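Folding towels vs. rolling them – settle this for me
Household forum, Laundry & Linens, 1145 views

jirnilmont_47
We keep a stack of cleaning cloths at the office and it has become a matter of principle. Sze-wing Tam folds in thirds. I fold in half and hope. Pink one from this morning, before anyone had an opinion about it:
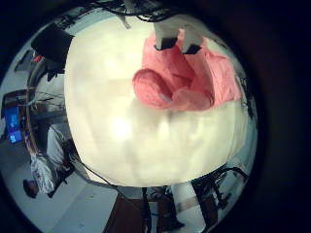

Pink cloth, pre-fold.

Buzatu
Thirds. Anything fuzzy puffs up if you only halve it, and then the drawer won't shut and you blame the drawer.

grimur_h
Roll them. I've been rolling since November and have regained most of a shelf.

Buzatu
You've gained a shelf of things that unroll when you look at them, Grímur.

grimur_h
Tuck the end in. It's a towel – it doesn't want to escape.

jirnilmont_47
Tried the orange one too, on a light wooden table.

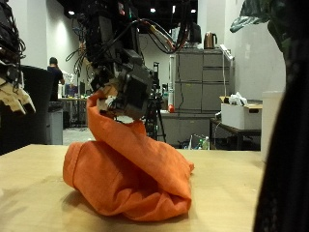 Seams are my real problem with all of this. Once one side is stitched a bit tighter than the other, the corners never meet again, and no method on this forum has ever fixed that. The orange has a seam down its left side, and the bottom is already sitting in a rounded lump, so I suppose Grímur will claim it as a roll.

grimur_h
I do claim it.

Flareck
747 posts to my name and I still throw them in a basket. They're for wiping desks.

Buzatu
Flareck, some of us have standards. Low ones, but we iron them.

jirnilmont_47
Sze-wing has read the thread and says thirds, seam inside. I'm going to lunch.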